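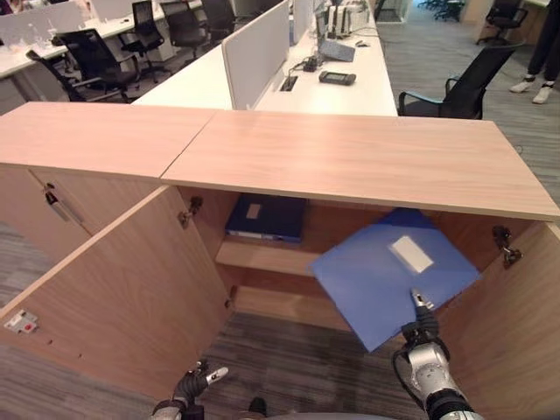

Clarkby base cabinet in light oak laminate, doors open.

Clarkby 800 base cabinet

Width 800 mm, with a 17 mm carcass board throughout. Supplied flat or assembled by Divum. Units can be joined side by side with the connecting bolts in the fittings bag.

Load and fixing
Maximum evenly spread load on the top panel is 100 kg. Wall fixing is required where a tall unit is stacked above. Wall plugs are not included – choose these to suit the wall.

Floor and levelling
Four adjustable feet, set from inside with a flat screwdriver. Level the cabinet before hanging the doors. Door gaps are then set at the hinge screws.

Cleaning
Damp cloth and mild soap. Do not use scouring cream or solvent.

Options
Extra shelf, lock set, Prelunon plinth strip (cut from 2000 mm lengths). The Xue handle range has the same hole spacing.

Page updated 18 September 2018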